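Shiplap

Shiplap is a type of board used to cover walls, barns and sheds. Each board has a groove, called a rabbet, cut along its top and bottom edges, so that it overlaps the board next to it. The overlap sheds rain and lets the wood swell and shrink with the seasons without opening a gap.

History

The name comes from the overlapping planks of wooden ships. On land, the boards were used mainly as outside siding. In Mastonville, the Ochoa mill cut shiplap for farm buildings and shipped its first full order in December, a load of 500 boards. The mill's records list 148 buyers, most of them farmers in the Cenis valley.

Installation

Boards are usually laid flat across the studs, starting at the bottom. A common width is 6 inches. Outdoor boards are nailed with the overlap facing down so that water runs off. Knots are sealed before painting to keep sap from staining the finish.

Interior use

Indoors, shiplap was first a base for wallpaper, which was tacked over cloth. It later became a finish in its own right, most often painted in pale colors.

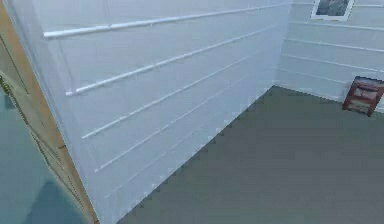
Dust may collect in the seams, and painted boards need touching up where movement exposes bare wood. Marisol Salinas surveyed about 84 older houses in Mastonville and recorded original boards beneath later plaster in many of them.

See also: Clapboard; Tongue and groove; Wainscoting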